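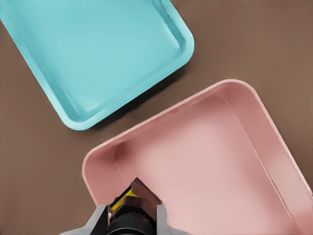

Let the Junk Drawer Be

Every November my sister gives me a drawer organizer. I have two of them now, still in the wrapper, and I've decided I'm done feeling guilty about it. I like my junk drawer! It's the only spot in the house where I can find tape, a birthday candle and the spare key to the shed in one go (okay, maybe with a little digging).

My old neighbor in Tellden, Solange Aguiar, went the other way. Labels on everything, a bin for batteries, a bin for dead batteries. She spent five evenings on it and loved every minute, and good for her. But then she called me to ask where she'd put her scissors.

I think sorting is a hobby, same as knitting, and we've let people sell it to us as a duty. If it makes you happy, go sort! I'd rather read on the porch. My stuff has lived in a heap since I moved out to Jodholm, and dinner still gets made, the bills still get paid, and I do know where the scissors are. They're under the takeout menus.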